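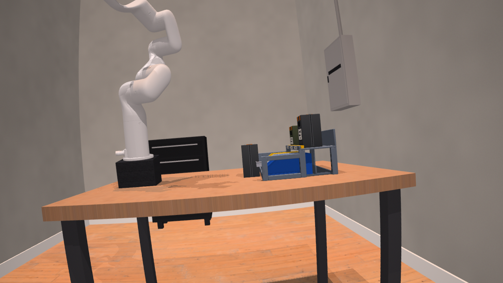
Rastorer cell in the simulator, arm on the black pedestal

Re: [tirngate-workshop] Bench arm, where to put the bins?

On 30 June 2022 a list member wrote:
> I have the same arm at home and my bench is only 60 cm deep. Before
> I drill the holes, can you tell me how you placed the bins? And do
> you look at the wrist view at all?

Hello,

I have not drilled either, for the moment everything is in the model. My notes so far:

1. Put the pedestal near one end of the table. I left 700 mm to the bin rack in my file, but please measure your own arm first.

2. Check the wrist view with the fingers fully open. I want to see the yellow, the white and the blue bin between the fingertips, and also the foot of the arm.
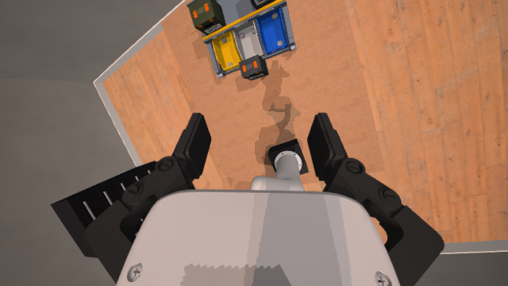
3. Save the pose, then move the rack by 35 mm and look again. I use the Plodberg script for this. The Gyamfi one is older and it forgets the units.

I hope to cut the real table top in August. If somebody has a spare flange plate, I would gladly buy it.

With kind regards from the back bench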